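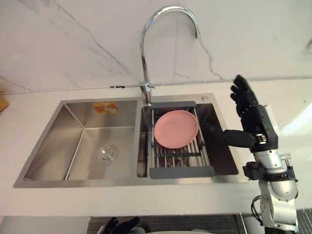

Figure 2. Double-basin sink with gooseneck faucet.

4.3 Connecting the Rindik under-sink water filter

Before you begin, read the whole section one time. The work needs an adjustable wrench, a bucket and a dry towel. Keep the paper bag with the small rubber seals closed until step 5.

1. Close the cold water valve under the sink. On older valves, turn slowly and do not force the handle.
2. Open the faucet on cold and let the remaining water run out.
3. Put the bucket under the cold supply hose and loosen the nut by hand or with the wrench.
4. Fix the Haltus bracket to the side wall of the cabinet with the 2 long screws. Leave enough free space below it, so that the cartridge can be taken out downward.

CAUTION: Do not install the filter on the hot water line. Hot water damages the cartridge and the housing can open under pressure.

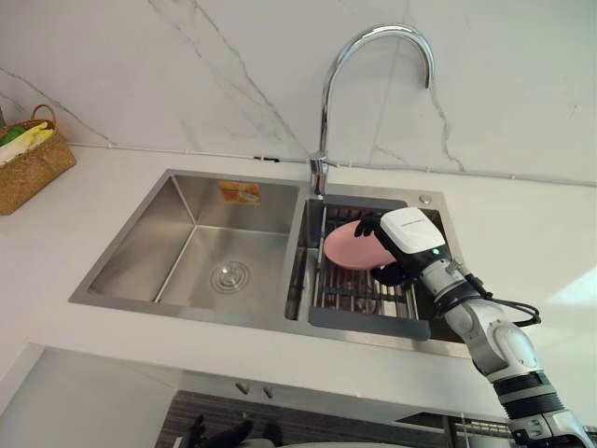 5. Place one rubber seal in each connector. The flat side of the seal must look toward the filter.
6. Connect the supply hose to the side marked IN, and the short hose to the side marked OUT. Tighten by hand, then a quarter turn with the wrench.
7. Open the valve halfway and check all connections with the dry towel. If the towel becomes wet, close the valve and repeat step 6.
8. Open the valve fully and let cold water run for 9 minutes. Do not drink this water.

Note: The first water can be gray or cloudy. It is fine carbon dust from the new cartridge and it is not harmful to the pipes.

Note: Write the installation date on the cartridge. For replacement order only the Umine type 200. The longer Tavares cartridge does not fit in this housing, see section 6.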